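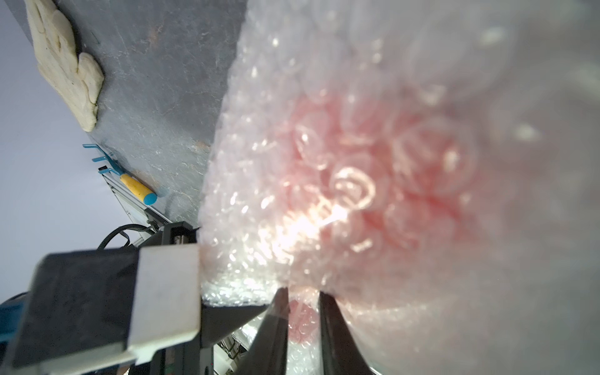 By the Editor, Drostlow Parcel News

Postage goes up in April. Small boxes to Gautier are worst hit, so send early if you can. Counter at Murkolano stays open thru lunch – finally. Bring your own tape, we keep runing out. Refunds on lost parcels now up to 400, form at the desk.
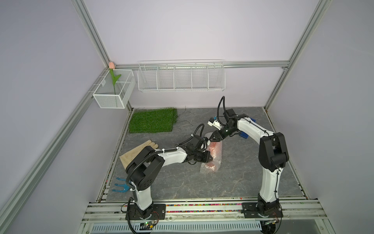

A reader in Troltelero writes that her last two boxes came by way of Gautier and took 5 days each, and asks if the direct van is coming back. No word yet. Will chase. Old labels still fine til they're used up.

197 shares | 5 comments

Contact the desk | © 2019 Drostlow Parcel News | Back to top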